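Saltovance throws open its doors

We were lucky enough to get two places on the March open day at Saltovance, and we came home full of it! Ilona Pap, who looks after their home robotics work, showed us round in the morning, and what struck us first was how ordinary the whole business is. Their project, Mornuditz, wants robots that can cope with clothes and bedding, so the teaching gets done by people, by hand, in rooms that somebody really lives in.

You hold the gripper, you close it on a shirt or a towel, you move it where it should go, and the sensors keep a record of the lot. Each go is saved as one short run. The Mornuditz collection stood at 3,656 runs on the morning we visited, with 455 of them on fabric alone — folding, lifting, laying flat.

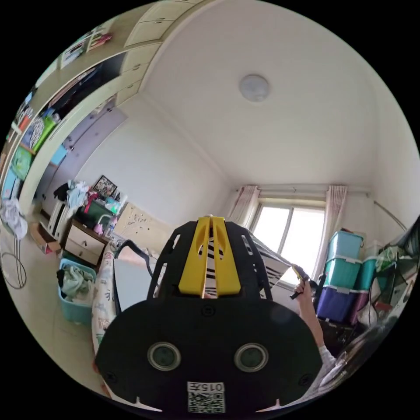
The hand-held gripper at work in a bedroom, with striped fabric beside it.

After coffee we were allowed a try ourselves. I had expected something like a toy grabber and was quite wrong. Two soft squeezes to get the feel of it and I was picking up a pillowcase by the corner, very slowly, grinning like a child. Benito Moya managed a whole tea towel in four folds and has been unbearable ever since.

Ilona was frank about what is still hard. Thin cloth slips, thick cloth bunches up, and a run that goes wrong has to be marked by a person afterwards. They threw out 213 last month. A second group in Toledo starts in the summer, and she hopes to have us back once it is up and running. Names to Benito, please, if you would like to come along next time.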